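Houda Ait Ali started translating cookbooks because she was tired of translating contracts. That was 19 years ago. She now does little else, working from French and Arabic into English at a desk in her spare bedroom, most days from six in the morning until lunch.

"Contracts pay better," she says. "But I never wanted to make one for dinner."

Her latest job is Tindesance, a collection of home recipes by Samah Tahiri, due out in May. The manuscript came to her with 1,231 footnotes, most of them the author's notes on what her aunts did differently. Ait Ali kept all but a few.

"The publisher wanted them gone. I said the footnotes were the book — if you take them out you have a lot of stew."

The hardest part, she says, is quantities. Tahiri measures flour by the tea glass and oil by how long you pour. Ait Ali wrote to ask how big the glass was, and the answer was "the usual one." In the end she cooked the bread recipes herself, weighed everything, and sent the numbers back for approval. It took more than three months.
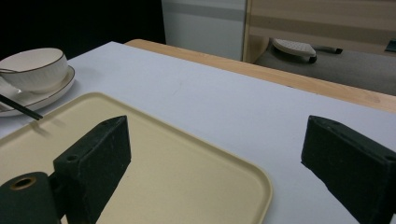

Does she cook every recipe she translates?

"Only the ones where I don't trust the verbs," she says. "French has a lot of words for browning something, and people use them loosely. If I can't tell how dark the onions should be, I go and fry onions."

She has a few rules. She leaves the names of dishes alone and explains them once, on first use. She won't swap an ingredient for one that is easier to find, though she will add a note at the back. She reads the finished method out loud, standing up, the way someone would hear it in a kitchen.

Her editor, Naima Bouzid, reads the drafts on paper and mails them back marked in pencil. The two of them have argued over the word "simmer" since their first book together.

"She thinks it's overused. She's right, but I don't have another one."

Next is a short book on preserves, only two chapters of it finished so far. Ait Ali has already bought the lemons.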